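Warm Windows, Derndale and Maltholm — progress report to the Jistell fund
Last updated January 2023
2 shares | 2 comments

Winter update. Sorry it's in bits, written between deliveries. Headline is we are making and hanging lined curtains for people in cold rented houses, the Derndale side is going well, the Maltholm side is behind. 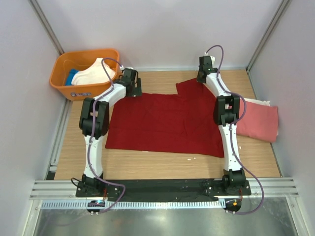

Vichien Jitpraphai reckons we went at it back to front, that the draughts should have been dealt with first and the curtains hung after, and that a good curtain over a rattling sash is money out of the window. Fair point and we have taken it on. From now on every home gets a draught check at the measuring visit, and the foam strip goes in the same day if the tenant is happy with it. If it needs the landlord we write the letter there and then and leave it with the tenant to send.

Where we are up to

Derndale. All the terraces on the lower road that asked for us have been measured. Most have been hung. The ones left are mostly bays, which take for ever, and a couple of flats over the shops where the rail has to go into a concrete lintel. We bought a better drill bit. Should have done that in the autumn.

Maltholm. Slower. We had the room there promised and then the boiler failed and the building shut, so sewing stopped dead until we could get everything moved. Machines are now back in Derndale and the finished curtains go over by car. It works but it means nobody in Maltholm can drop in and learn to do it, and that was half of what you funded. I don't want to dress that up. We are looking at the old reading room on Collet Street, it's dry and has enough sockets, but the rent is not settled.

Cloth. Dark red has been the popular choice, followed by the oatmeal. Green hardly touched, would not order again. We did think people would want plain pale stuff to match the walls in a rental and that was wrong, they want a colour. One lady said it was the first thing in her front room she had picked herself. Lining is the thermal kind throughout, apart from one kitchen where it would have hung too near the cooker and we put up a blind instead.

Waiting list. We closed it for 6 weeks before Christmas so we could catch up, and opened it again after new year. Some people were put out. The notice on the door could have been clearer, it read as if we had packed up altogether, and the library was telling people we had finished. That has been put right.

Money

Mostly on track. Cloth has gone up since the bid was written, lining more than the face fabric. We covered this by buying ends of rolls and by taking rails second hand where they were sound. Travel is over, for the reason above. There is nearly £600 unspent on the training line, all of it from the Maltholm sessions that didn't run. We would like to carry it into the spring and spend it on the same thing. Please can you confirm by email that this is OK, I asked in the autumn and may have missed the answer.

Receipts are scanned and in the shared folder. The one from the haberdashery is faded and hard to read, they are sending a copy.

What people have told us

We ring round a fortnight after hanging. Not everybody picks up. Of those that do, the commonest thing said is that the room feels stiller — people notice the draught going before they notice any warmth. Several have moved a chair back next to the window. A few say the heating goes off sooner in the evening but I would be careful with that, it was a mild spell and bills are all over the place. We'll have meter readings from the households who agreed to it by the end of March and I would rather you waited for those than quoted anything from me now.

Not all good. One set came up short, our mistake, measured to the sill when the tenant wanted floor length. Remade. Another household asked for theirs to be taken down again as the room was too dark in the mornings for somebody who sleeps badly. We swapped the heading so they pull right back off the glass and that seems to have done it.

Mould came up more than we expected. Heavy curtains over a wet window can make it worse if they are never opened, and we were not saying this loudly enough. There's now a card that goes with every pair: open them each morning, wipe the glass, leave a gap at the bottom if there is a radiator under. Where the mould is already bad we don't hang at all untill it has been looked at. That has meant saying no to people who badly wanted a yes and it is not a nice conversation to have on a doorstep.

Problems still open

— The room in Maltholm, as above.
— Landlord letters. Slow replies or none. Screwing a rail to a wall needs permission in most of the tenancies we see and we can't get round it. Tension rods hold a light curtain but not a lined one.
— Storage. Rolls are standing in a corridor. Not ideal, the fire officer has been polite about it so far.
— One of the 2 overlockers keeps dropping its thread. It has been serviced. Still does it.

Next quarter

Finish the Derndale bays. Get an answer on Collet Street, and if it is a no then try the chapel. Restart the learn-to-sew sessions, evenings first as that's what people asked for, with daytime ones after Easter if there is call for it. Write up the draught check properly so that anyone can do it and it isn't all in my head. Stop taking new names in the week before each ring round so the calls actualy get made.

We would also like to talk to you about the summer. Curtains are a winter job and the list will go quiet, but the same cloth and the same people could be making blackout for the top floor bedrooms that bake in July. Not in the bid. Would need a short variation, and I'd want to know your view before we mention it to anybody. Can come to you or do it by phone.

The household table and the spend sheet follow separately.

Warm Windows, Derndale | Contact the project office | © Warm Windows | Back to top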